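Plerkcombe Writers' Board > Journalling and Wellbeing > Does handwriting matter?

Thread: Handwritten or typed, for the hard stuff?

inkwell_marg
Hello all, long-time reader and very occasional poster. I've been keeping a journal through a rough couple of years (my mum's illness, then a move, then the usual mess that comes after a move) and up to now it has all been by hand, in those big soft-covered books you can pick up at the newsagent. My wrist has started complaining, though, and my daughter keeps telling me to just type the thing. I tried it for 17 days and I have to say it felt like writing a letter to the council. Everything came out tidy and I didn't cry once! Has anyone made the switch and found it still did them some good?

tallowbird
Oh Marg, I'm sorry about your mum. I switched in August, for much the same reason, and my first month was exactly like that. What helped me was changing the font to something a bit ugly and turning the spell check off, so that I stopped fixing things as I went. I still do birthdays and anniversaries by hand, because I like to see how my writing looks on those days, but the everyday grumbling is all typed now and I'd say I'm more truthful in it than I used to be.

Kunidus
I'm going to be the grump here, with affection. I don't think typing does the same job at all. When I write by hand I'm slow enough that the thought catches up with me, and I often find the sentence going somewhere I hadn't meant it to. At a keyboard I'm fast and clever and I learn nothing. If your wrist hurts, write less. Five lines with a soft pencil would be worth more to you than 1000 words at the computer, in my opinion.

tallowbird
That's your experience though, Kunidus, and you're welcome to it! Plenty of people can't hold a pencil for even five lines. My sister has arthritis in both hands and her typed journal got her through a divorce. I'd hate for her to read that she'd learned nothing.

Kunidus
Fair enough, and I'm sorry, I put that badly. I meant that I learn nothing. Your sister sounds like a stronger person than I am.

pelican_on_toast
Has anybody tried dictating? I did the Pelupessy course last winter (24 short exercises, you work through them in your own time) and one of them has you talk for as long as the kettle takes to boil, then write down only the bits you remember. I felt a right goose talking to the stove, but I got one of my favourite pages out of it. The rest of the course was a mixed bag, I should say. Too much about finding your inner river for my taste.

inkwell_marg
Ha, I'd never get away with it in this house, the dog answers back. But I do like the idea of only keeping what you remember. Did you write those bits down straight after, or leave them to the evening?

pelican_on_toast
Straight after, while the tea was steeping. By evening I'd have lost the lot!

zonia_and_co
Zonia here, catching up with you all over a cold coffee. My own journal is half and half, and I've come to think the tool matters a good deal less than having something plain in front of you to begin with. I can't start from "how do I feel", I just seize up, so I start from a picture or an object and say what's there until something of my own sneaks in.

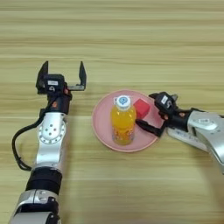
I've kept up my morning pages that way for two winters now, and the feelings do turn up, usually when I've stopped looking for them. With this one I began on the black cable, the way it swings out from the silver arm in a long open loop and comes back up again, and before I knew it I'd filled a page and a half about phoning my brother, and how we always wander miles off and come back to the same spot. I typed that one, by the way, and had a good sniffle over it, so Marg, it can be done.

Kunidus
I like that very much, and I'm a bit annoyed about it. I'd have gone for the wood grain myself, all those stripes running across. It puts me in mind of ruled paper, which probably tells you all you need to know about me.

tallowbird
It does rather! Though I can see a whole poem in that, if you'd let yourself type it.

Kunidus
Pencil. Don't push your luck.

inkwell_marg
You're a lovely lot. I think I'll try Zonia's way on the computer for the weekday stuff, ugly font and all, and keep the big book for when I really need it. Is a prompt meant to be something you've got no connection with, or can it be mine? I've got Mum's button tin on the shelf here and I keep looking at it.

zonia_and_co
Either's fine, but I'd go gently with the tin, love. Maybe start with one button, and do it on a day when you've got nowhere to be afterwards. I left my dad's watch alone for ages and did teaspoons and bus tickets first, and I was glad of the practice.

pelican_on_toast
Seconding the teaspoons. And let us know how the wrist goes, Marg - my physio gave me a few stretches that helped, and I can type them up for you tonight if you'd like them.

inkwell_marg
Yes please!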